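Hukeo Home Help: Common Questions

Picking up markers from a kitchen counter is one of the chores we get asked about most.

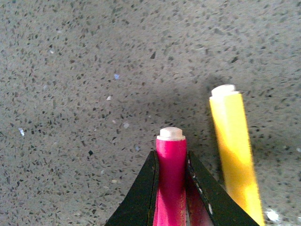
What can the arm do today?

Small pickup jobs on a flat surface. That covers markers, pens, spoons, plastic cups and most toys with a solid body. It can sort these into bins by color or by type, and it can wipe a clear stretch of counter if you leave the cloth in the holder. It can load the top rack of a dishwasher with cups. It does not do plates yet.

Can it do laundry?

It can move dry clothes from one basket to another. It can fold hand towels and washcloths. Shirts are hit or miss, and we would not buy it for that. Fitted sheets are not supported.

How often does it get things wrong?

In our last round of counter pickup we logged 2,484 tries with markers and pens. The item ended up in the right bin 2,323 times. Most of the misses were items that rolled when touched, or two items lying so close together that the fingers closed on both. For hand towels the numbers are lower: 1,682 good folds from the same number of tries.

Those figures come from our own test kitchen. Your results will depend on your lighting, your counter and what you leave lying on it.

Does the countertop matter?

Yes. Plain matte surfaces are easiest. Speckled stone is fine for bright objects, but small dark items such as screws or raisins can be missed against it. Glass tops and polished steel give the most trouble. If you have one of these, put down the mat that comes in the box.

Is it faster than doing it myself?

No. A person can clear a dozen markers in a few seconds. The arm takes several minutes. Most owners run it while they are out or asleep. Set a start time in the app under Schedule, for example 2:00 a.m., and leave the bins where the arm can reach them.

Will it break my things?

Grip force is limited, and the default setting is safe for plastic, wood and thick ceramic. Do not use it with wine glasses, eggs or anything you would be upset to lose. Markers should have their caps on. An open tip can leave ink on the finger pads, and it will then end up on the next thing the arm picks up. Rubbing alcohol takes it off.

Can it work around children and pets?

Keep both out of the marked area while it is running. The arm stops when it meets resistance, but it can still pinch a finger. Cats are a common cause of stopped jobs.

What about workshops and small factories?

The shop version is called Gorkura. It uses the same fingers on a heavier base, and it is meant for bench work: sorting parts, filling trays, feeding a single machine. It repeats the same motion well. It is weak at anything that changes from one hour to the next, and someone still has to deal with jams. Trays must hold 200 parts or fewer.

Does it work with Jadoon or Nateo?

Nateo, yes, from the Settings page. Jadoon support is planned for September.

When will it be able to clean a whole room?

We don't have a date. A whole room means opening drawers, reaching under furniture and deciding what is trash, and each of those is still unreliable on its own. Els De Graaf, who runs our testing, posts new results on the Updates page whenever a chore moves from "trial" to "supported."

Can I return it?

Yes, if all the parts are in the box. Please remove the finger pads and pack them in the small bag. Support is closed on Sunday.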